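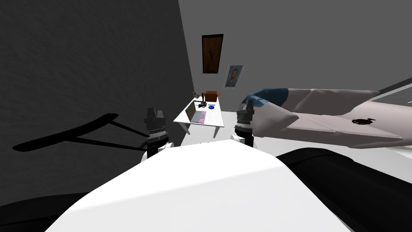 Right gripper at the cushion, simulated living room.

Come help us write the house rules for home robots

Hi! I'm Petrică Dobre, and I look after the good-practice guide at Dremlow. It's the document our operators read before they drive a two-armed robot through somebody's living room, simulated or real, and parts of it are pretty bad. I wrote a lot of those parts, so I'm allowed to say that. We're redoing it this spring and I'm looking for 12 people to pull it to pieces with me.

You don't need an engineering background. I'd love to hear from cleaners, home health aides, parents of small kids, people who move furniture for a living, anyone with strong feelings about how their stuff gets handled. If you've driven a robot before, great, there's room for you too (but please expect to be outvoted sometimes).
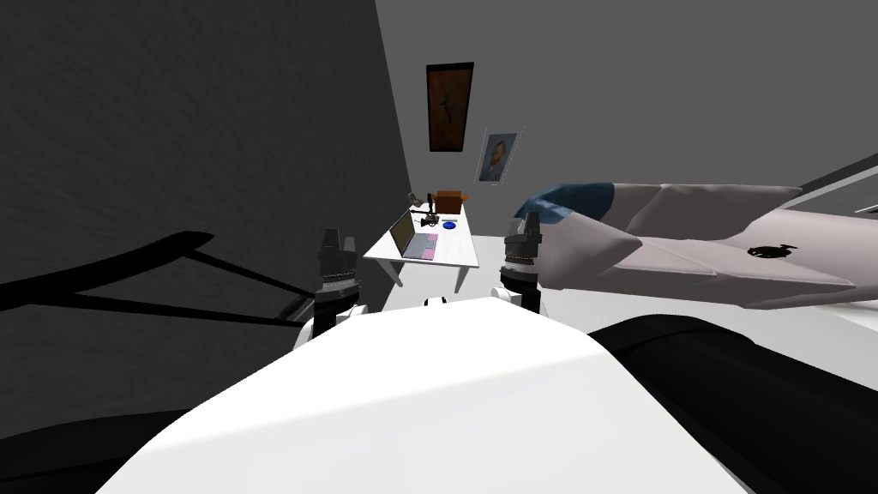
The chapter I most want help with is the one on personal belongings. Right now it says operators should "take reasonable care near valuables," and I've yet to meet two people who read that the same way. Take an open laptop on a little table across the room. Does the robot have to stop and ask before it goes near? Can the arms pass over the keyboard if they don't touch it? Who gets to close the lid? I want plain wording that a tired operator can follow at four in the afternoon, and I want you to argue with me until we've got it.

We'll also work on soft furniture, on how close an arm may come to a desk edge, and on what the operator has to say out loud before a move starts. That last one causes more grumbling than the rest put together!

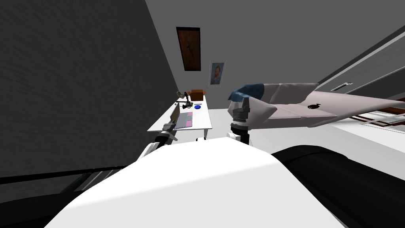 So what would you be doing? Eight sessions, two hours each, starting in March. In the first half we run a task in the simulator and you stop us whenever something bothers you. Then we sit down with the draft, and you mark it up however you like. Pens are fine. Jondia is lending us the meeting room and Forsberg is doing the note-taking, so you won't have to write minutes.

You'll get $733 for the full run, paid at the end, plus bus fare and a decent lunch. If you have to drop out partway we'll pay for the sessions you came to. 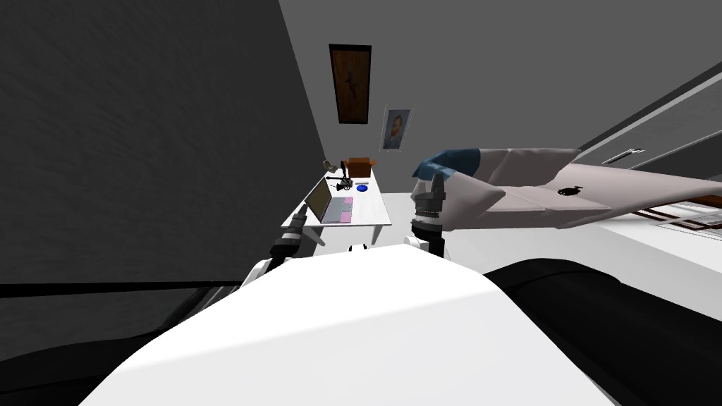 View from the robot's head, with the desk ahead and the sofa on the right.

A few practical things. You have to be 18 or over and okay with reading a few pages of English between sessions. The room at Clenach has step-free access. If screens full of moving arms make you queasy, tell me and we'll plan more breaks.

To apply, send me a short note through the contact form with "house rules" in the subject line. Tell me one thing in your home you wouldn't want a robot to touch, and why. No résumé needed. Get it in by Sunday night and I'll write back to everyone, including the people I can't fit in this time.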